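Komlow Kitchen Boards > Storage and Pantry > Small clear jars with metal lids, keep or toss?

jindine_jo
March 5, 2024
Ok so I'm redoing the spice drawer and I have a whole army of little clear plastic jars with the silver screw lids. I love being able to see what's in them, but the lids drive me nuts. Either they go on crooked and stick halfway, or I crank them down and then can't get them off with wet hands in the middle of cooking. My sister says dump them all and buy glass. I paid good money for these in December and I'd rather not! What does everybody else do?

Tiago Seixas
Keep them. Turn the lid backward first until you feel it drop a little, then go forward. I was cross-threading mine for years before my mother-in-law watched me do it and took the jar out of my hand.

pantrymoth3115
Glass, glass, glass. Plastic holds on to smells. I had cumin in one, washed it 4 times, and the cinnamon I put in after still tasted like taco night.

jindine_jo
Lol pantrymoth, I do keep the cumin in its own jar forever for that reason. Tiago, I tried the backward thing just now and it does sort of click down. Huh!

old_stovetop
Gonna disagree with the glass crowd. I have a tile floor and three kids. A plastic jar bounces. A glass jar of paprika is a whole afternoon, and you'll be finding red dust under the fridge until summer.

pantrymoth3115
So don't drop it??

old_stovetop
Come live at my house for a week and get back to me.

vidal_ave_cook
For the stuck ones, a wide rubber band around the lid works great. Also wipe the rim before you close it, especially with brown sugar or anything with salt in it. And hold the jar up by the neck, right under the lid. If you squeeze a thin plastic jar in the middle it goes a little oval and then of course the lid fights you.

jindine_jo
Oh, I totally squeeze the middle. I bet that's half my trouble. How do you all label them? The drawer is shallow so I only see the tops.

Tiago Seixas
Dot of color on the lid. Red for hot stuff, green for herbs, blue for baking. I used nail polish on a couple and it's held up fine.

pantrymoth3115
Dots are useless when company's cooking. My brother-in-law put cayenne in the oatmeal. Write the actual word on there!

vidal_ave_cook
I'm with pantrymoth on this one, masking tape and a marker. Ugly but you can peel it off when you switch things around (and I switch things around constantly).

Tiago Seixas
You can do both, you know. Dot on top, name on the side. I've got 130 of these between the kitchen and the screw bins in the garage and I'm not writing on every lid.

jindine_jo
130!! Ok, I feel better about my drawer. I'm keeping them, trying the dots, and the cayenne gets its full name in capital letters. Will report back when the drawer's done.

Tiago Seixas
Good call. Red goes near the edge of the lid on mine.

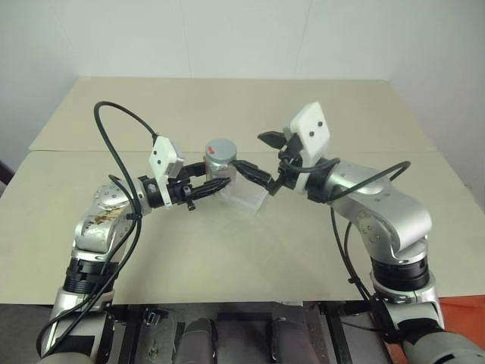
Clear jar, silver lid, red mark on top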